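Home | Laundry | Kitchen | Floors | Reviews | About

Okix Laundry Sheets: a paper strip that wants to replace your detergent

894 shares | 13 comments

I went into these wanting to dislike them, so you should know that up front. Every few months a company takes something that works, flattens it, puts it in a cardboard envelope and charges more. Laundry sheets are the current version. You tear off a strip, toss it in with your clothes, and supposedly you never lug a jug home from the store again.

Okix sheets come in a slim box from a company called Standirow. The front says "deep clean" in very large letters. Deep compared to what, the box doesn't say. I used them for everything from February on: work shirts, towels, gym stuff, and the dog's blanket, which is a fair test of any product.
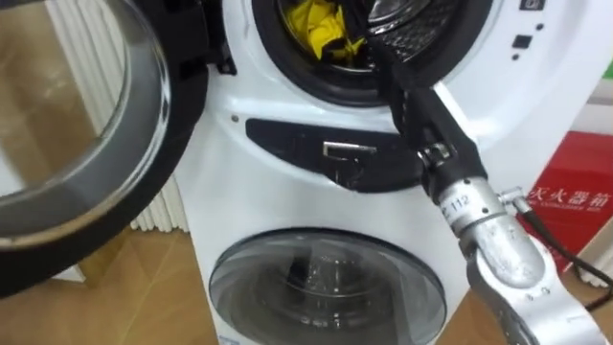
Top door open, bottom door shut.

Let's start with the tearing. The sheets are perforated down the middle so you can use half for a small load. Mine tore along the line maybe half the time. The rest of the time I got one big piece and one sad little triangle, and I ended up putting both in.

Then there's where to put it. The box says "directly in the drum." The website says drum or drawer. I tried the drawer twice and both times found a gummy patch stuck to the plastic afterward. So, drum. Put the sheet in first and the clothes on top. When I laid one on top of a full load of towels, I pulled out a towel with a slimy white streak on it and had to rinse it in the sink.

On everyday dirt they're fine. Shirts worn once to an office came out smelling of nothing much, and I like that. But most shirts worn once to an office would come out fine with a cup of warm water and some good intentions, and I suspect a lot of glowing reviews are written by people whose clothes aren't very dirty. 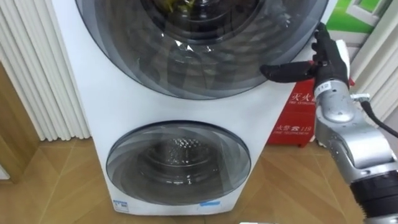 Narayanan Nambiar, replying to my first post on these, said I was being unfair and should use two sheets on anything with mud or grease, the way he does, and that cold water was probably my real problem.

Okay. I tried two sheets, and I tried warm. The grease spot on my apron got lighter. It's still there. And at two sheets a load, the box runs out in half the time and costs more than the Driria liquid I normally buy, which took out a very similar spot with one capful.

Cold water is a problem, though, and he's right about that part. On a short cold cycle I found bits of sheet in a pants pocket. Most of my loads are short and cold. If a detergent only dissolves properly when I change how I do laundry, I'd like to see that on the front of the box, next to "deep clean."

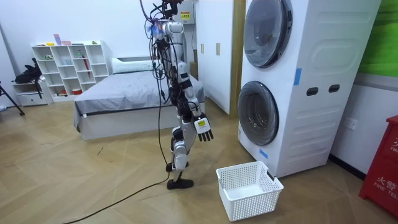
The smell is another matter. I bought "Fresh Linen," and the box itself smells strong enough that I moved it out of the closet. None of that makes it onto the clothes. I can't decide if that's a fault. My partner liked it. I felt a bit cheated, having paid for linen and received cardboard.

Standirow also sells a set of wool dryer balls under the name Temba, and there was a coupon in my box. Good for 1000 loads, it says. I do not know who counted, and at the rate my house does laundry I'll be an old man before I can argue. I passed.

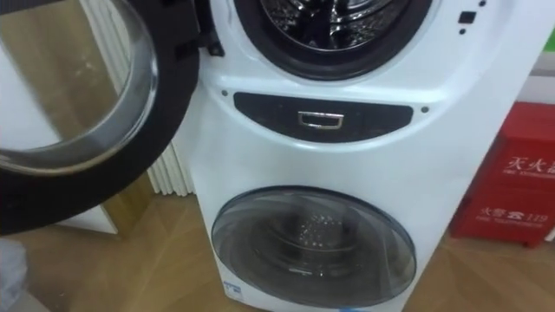
What the sheets do well is travel. I put four in a sandwich bag for a week at a rental and they weighed nothing, didn't leak, and handled T-shirts and socks without trouble. People with a lot of stairs and no elevator might feel the same way about them all year. A jug is heavy, and I won't pretend otherwise.

For home, no. The towels lost some softness, the dog blanket had to go through again with liquid, and I never trusted the things enough to use them on anything I cared about. The refill plan also signs you up by default at checkout. Look for the small gray box and uncheck it.

I've kept what's left in my suitcase.

Share | Save | Print | 13 comments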